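Trallholm Residents' Forum > Household Care > Laundry and Linens
Topic: Lint on dark denim after folding

Naledi_Nel
Posted November 28, 2020
Members are asked for their views on the folding of dark denim. The laundry guidance for our building recommends a table. I fold on the bed, and I find light specks on the fabric afterward. Is the bed the cause, or the wash?

P_Marikar
Reply to Naledi_Nel
In my opinion, the wash. Towels and denim should not share a load. I would also direct members to post 1280, where this matter was considered at length.

C_Opoku
Reply to P_Marikar
I respectfully disagree. Post 1280 concerned dryers.

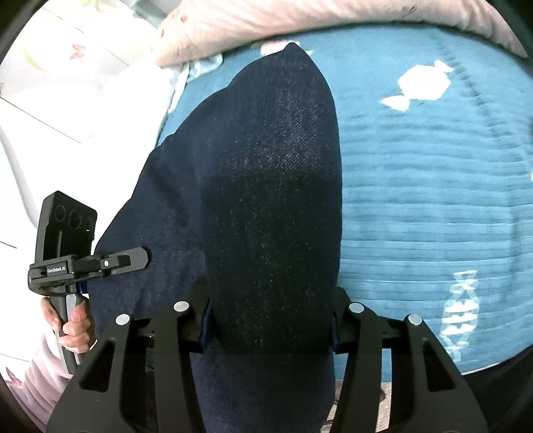
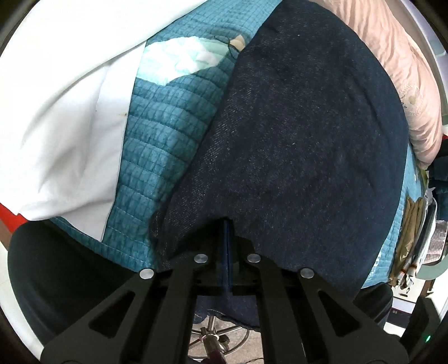
My own practice is to lay denim flat, smooth it from the waist toward the hems, and brush it before making the first fold. A brush used after folding reaches only the outer layers. Pale flecks such as those on the navy twill are easily missed under a weak lamp, and a quilted bedspread like the teal one in the second photograph has stitched lines where lint may settle. I would therefore place a clean sheet over the quilt first.

P_Marikar
Reply to C_Opoku
A sheet is an additional item to launder. I maintain that sorting the load is the proper remedy, and that denim should be turned inside out before washing.

A_Muriithi
Moderator
Both positions are permitted under the guidance. Members in the Santon wing are reminded that the folding table on floor 3 is available without reservation.

Naledi_Nel
Thank you. I shall wash the towels separately and use a sheet for the next two loads. Does the brush need to be a clothes brush, or will a damp cloth serve?

C_Opoku
A damp cloth is acceptable. Allow the denim to dry fully before it is put away.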